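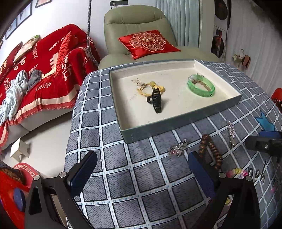 **What does Montoya do that a general grasp planner doesn't?**

It plans for small items that touch, overlap or sit inside one another, and it picks an order of removal before it picks a grasp.

## Montoya grasp planner

Montoya is the clutter-sorting module of the Rokley control stack. It takes wrist-camera video and jaw width as input and returns a ranked list of grasps, each with an approach angle, an opening width and a release pose. Jewelry and hair accessories are the standard test load: clips, bangles, beaded bracelets, thin chains.

Segmentation runs at 60 Hz. Items are stored in a contact graph, so a strand lying inside a ring is planned as a separate object with its own exit path. Translucent parts get a second depth estimate from camera motion — single-view depth is ignored for them.
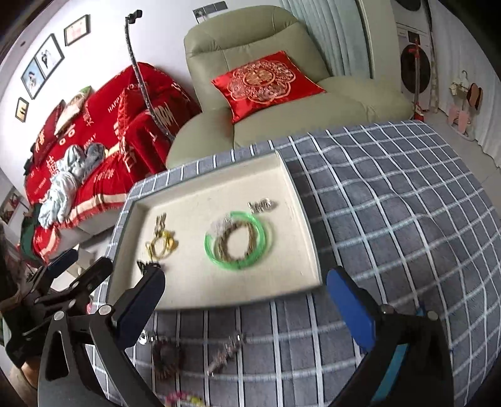

*Tray load with a beaded bracelet coiled inside a green bangle, gold chain at left.*

### Specifications

| Item | Value |
|---|---|
| Planner rate | 5 Hz |
| Degrees of freedom | 6, plus jaw width |
| Demonstrations in base model | 643 |
| Input | Wrist video, jaw width, tool pose |
| Output | Ranked grasps, removal order |

### Limits

- Chains knotted around a second item are flagged and skipped.
- Patterned cloth needs the background filter, off by default.
- Tray walls must be visible at startup for rim avoidance to work.

### Licensing

Montoya is sold per controller by Lilalmont, Seltelbridge. Updates ship in May. Integration questions go to Demetrio Bravo, planning software.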